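Clamgate 桌面小厨房招募参与者:来和我们一起摆盘、收纳、分类

大家好!我们是 Tikeck,做儿童过家家玩具和桌面厨房教具的一个小团队。从四月开始,我们要在 Clamgate 的工作室里办一轮为期三周的活动,名字很直白,叫“桌面小厨房”。现在公开招募参与者,成年人都可以报名,不要求会做饭,也不要求家里有孩子。

先说说这件事是怎么来的。去年我们做了一套仿真水果和配套的餐具,原本只想着孩子会怎么玩,结果拿去给大人试的时候,大人玩得比孩子还久。有人把所有水果按颜色排成一列,有人坚持香蕉不能和草莓放在一个盘子里,还有人花了整个下午琢磨沥水篮应该放在左手边还是右手边。我们在旁边看得津津有味,回来以后翻笔记,发现大家收拾同一张桌子的办法差得真远!于是就想认真地做一次:请更多的人来,用同样的东西,在同样大小的桌子上,按自己的习惯摆、装、端、收,把过程记下来。

这些记录会用在两个地方。第一个是我们下一版玩具的设计,包括盘子的深浅、碗口的大小、水果的手感。第二个是一本叫 Kereama 的小册子,讲的是家里和幼儿园里怎样布置一个游戏厨房角,由我们自己编,印好以后参与者每人都有一本。

一、你会做些什么

每次活动从一张已经摆好东西的桌子开始。我们会给你一张卡片,上面写着当次的任务,比如:

把水果全部洗一遍(假装洗,不用水),再分到两个盘子里。
给三位客人准备早餐,客人是谁由你来定。
饭后收拾桌面,让桌子尽可能空出来。
把所有圆形的东西放在一起,再把它们分开。
烤箱里要放一样东西,放什么、什么时候放,你说了算。

任务都很短,也没有标准做法。卡片上不写步骤,我们很想看到你自己会从哪一样东西拿起。有的人先把碗全拿到面前,有的人先清出一块空地,两种我们都喜欢。如果做到一半改主意了,就照新的主意来,不用从头开始。

做完一项之后,会有几分钟聊天的时间。我们会问你为什么把这个放在那里,哪一样东西用着别扭,有没有想要却找不到的东西。聊天很随意,坐着喝茶说就行,不愿意说的问题直接跳过。

每三项任务之间休息一次。工作室有个小露台,天气好的时候推开门就能晒到太阳,隔壁面包店的味道会飘过来(提前提醒,很容易饿)。

二、我们想找什么样的人

年满十八岁,能用中文交流,能坐着或站着在桌边活动一阵子。除此之外没有别的门槛,真的很宽。

我们特别欢迎下面这几类朋友,但不属于任何一类也请放心报名:

左撇子。上一轮来的几乎都是右手习惯的人,我们很想知道左撇子会怎么安排一张桌子。
幼儿园和早教机构的老师,每天看着孩子玩过家家,一定有很多想法。
在餐馆、食堂、咖啡馆工作过的人,你们收台的速度让人佩服。
家里的老人。我们的桌子高度可以调,椅子有靠背,时间也可以排得松一些。
觉得自己不会收拾的人。请一定来!

如果你对某些塑料或橡胶制品过敏,请在报名邮件里写明,我们会先把材料清单发给你看。

三、时间和地点

活动全部在 Clamgate 的 Tikeck 工作室进行,一楼,门口没有台阶,推车和轮椅都能直接进来。从 196 路公交的终点站下车,沿着河走,看到蓝色的卷帘门就是。开车来的朋友可以停在后院,车位不多,请在邮件里说一声。

每位参与者一共来 3 次,每周一次,每次两个小时。上午场、下午场和傍晚场都有,具体哪一天由我们和你商量。我们更希望同一位参与者每次都在同一个时段来,上午的人和傍晚的人干活的劲头不太一样,这一点我们也想看看。

如果临时有事来不了,提前一天告诉我们就可以改期。三周之内实在排不开,就往后顺延几天,不会因此取消资格。

四、报酬和其他安排

全程参加的朋友,每人有 300 元的酬劳,最后一次活动结束时当场结清。只来了一次或两次的,按次数折算,同样当场给。另外还有前面说的 Kereama 一本,以及一套新版水果玩具,颜色可以挑。

茶水和点心由工作室准备,有不含坚果的,也有不含奶的,请放心吃。

带孩子来可以吗?可以,但请提前说。活动间里不能同时有小朋友,孩子的手比任务卡快得多,好在旁边有一间屋子铺了垫子,有书,有积木,也有人陪着。三岁以下的宝宝希望有另一位家人一起来。

五、关于桌上的东西

不少人写信来问桌上到底会有什么,那就多说几句。我们用的是白色桌面,这样各种颜色的东西放上去都很清楚。东西不多,每次会换一换,但总有盘子、碗、沥水篮和几样水果。

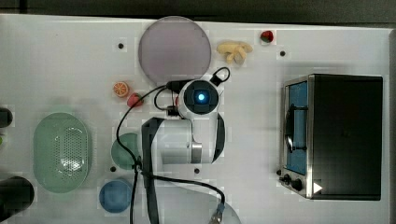 浅绿色的椭圆沥水篮是大家最爱拿的一件,有人用它洗水果,有人拿它当果盘端上桌,还有人倒扣过来当盖子。绿色的和蓝色的圆形餐具颜色很好认,很多人会拿它们来给水果配对。那个半透明的淡紫灰色大圆盘,我们自己也很偏爱,够平够大,所有水果一股脑儿放上去也显得体面。水果里最小的是草莓,最占地方的是香蕉,淡黄色的一整把,怎么摆都要多占一点位置。橙子片则总有人拿来做装饰,摆在盘边,说这样看着像饭店。

黑色的小烤箱靠桌子右侧放,活动期间不通电,门可以随便开关。有几位试玩的朋友习惯从左往右干活,洗好、装好,最后一步送进烤箱,顺得很;也有人嫌它挡手,第一件事就想搬家。搬也没问题,叫我们搭把手就行,有点沉。

所有玩具每场结束后都会清洗,晾干了再给下一位用。如果你有自己喜欢的碗或盘子,欢迎带一件来,放在一起试试。请别带玻璃的和特别贵重的。

六、记录和隐私

任务进行时我们会从桌子正上方拍摄,拍的是桌面和手。聊天部分只做文字笔记,不录音。笔记里用编号,不写名字。材料只用于前面提到的玩具设计和 Kereama 这本册子,册子里如果要用到你那一场的画面,会先发给你看,你点头了才用。

任何时候想退出都可以,不用说明理由,已经参加的场次照样付酬。想删掉自己的记录,写信来,我们一周内处理完并回复你。

七、怎么报名

请发邮件到工作室的报名信箱,地址在本页页脚,标题写“桌面小厨房”。正文里告诉我们这几件事就够了:

怎么称呼你
年龄段
惯用手
哪几个时段方便
有没有过敏,或者其他需要我们留意的事
你家厨房里最常用的一件东西是什么

最后一条跟录取没有关系,我们就是好奇,上次有人写的是一把缺了口的木勺,我们聊了半天。

这一轮一共 11 个名额。数量不大,工作室地方小,我们也想和每个人都好好聊一聊。报名人数多的话,会尽量照顾到不同年龄和不同习惯的朋友,没排上的可以选择留在名单里,下一轮优先联系。收到邮件后我们会在三个工作日内回信,回信里有可选的时段和一份同意书,请先读一读,第一次来的时候在现场签。

八、几个常被问到的问题

需要提前练习吗?
完全不用,反而希望你空着手、带着平时的习惯来。

可以和朋友一起报名吗?
可以一起报,活动时要分开做任务,休息时间会尽量排在一块儿。另外我们留了几场双人任务,两个人共用一张桌子,一个装盘一个收拾,想试的请在邮件里注明。那几场特别热闹!

我手不太灵活,会不会耽误你们?
不会。任务没有时间限制,做不完就停在那里。碗拿着滑不滑、盘子边好不好抓,正是我们很想听你讲的事情。

穿什么合适?
怎么舒服怎么穿。袖子太宽容易扫到东西,可以挽起来,我们也备了袖箍。

在外地能参加吗?
这一轮只能到现场。我们和 Urance 的一间社区活动室谈好了,下一轮打算把桌子和玩具都搬过去,离那边近的朋友可以先写信登记。

做完以后能看到结果吗?
能。三周活动全部结束后,我们会在工作室办一个小小的分享下午,把大家摆过的桌子挑一些放出来看,同样的东西能摆成多少种样子,一起看会非常有意思。参与者都会收到邀请,也可以带家人。

能不能只来分享下午?
欢迎,不用报名,日期定了会写在本页上。

还有别的问题就直接写在邮件里,长一点没关系,我们每封都会看。工作室的门平时也开着,路过想进来摸摸那些水果的,敲门就好,中午我们多半在后院吃饭,敲响一点。

Tikeck 工作室,Clamgate
2018年3月25日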